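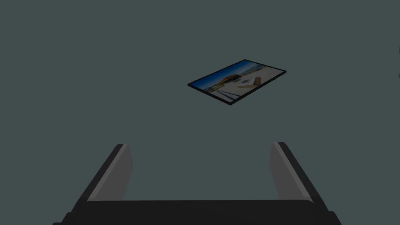
Gripper closes on top of the picture frame instead of around it (simulation, club project)

Posted by ekine_club2, Thu 15 June

I'm on the software side of our school robotics club and we have one task left before we can submit. The arm has to pick up a flat framed picture from a plain dark surface and stand it on a shelf. Everything is in simulation for now. The gripper is a parallel-jaw type with two flat fingers, and the view I'm working from is the wrist camera.

The approach seems fine. The fingers are wide open, the picture is ahead and a little to the right, and the gap is wider than the picture looks from there. Then the arm goes down, the fingers touch the top face of the frame, and either it stops or the frame shoots off sideways. Out of 50 runs last night I got a real grip on none of them.

The picture lies at an angle to the gripper, with its long side running diagonally. I am not turning the wrist at all right now. Is that the problem, or is it that the frame is so thin? We use the Clutotska task pack with the default settings, if that matters.

Posted by lombardi_bench

Both, but start with the wrist.

The picture only looks narrower than the gap because it is farther away than the fingers. You can't compare the two in the camera view. Take the real width of the frame from the object file and the real opening from the gripper file, and see which is bigger. If the short side fits, you need to grip across the short side, and that means turning the wrist until the fingers are on either side of it. Read the object's yaw from the simulator, add 90 degrees if your gripper axis is defined the other way, and turn before you go down. Do the turn well above the surface.

After that, check your final height. With a thin object the fingertips have to come down almost to the surface or they have nothing to close on. Go down in small steps and stop just short of contact. If your target height is the top of the frame plus a margin, you will land on it or close above it every time.

The frame shooting sideways is most likely the fingertips being pushed into it. Lower the downward speed and see if it goes away -- it did for our team in March.

Posted by plikusance

Try raising the friction. We had the same thing and that fixed it.

Posted by lombardi_bench

Friction helps once the fingers are on the sides. It won't do anything for fingers that are sitting on top.

Posted by ekine_club2

The short side does fit. I added the wrist turn and lowered the final height, and it now picks up the frame in most runs. Placing it on the shelf is still bad, so I'll post that separately.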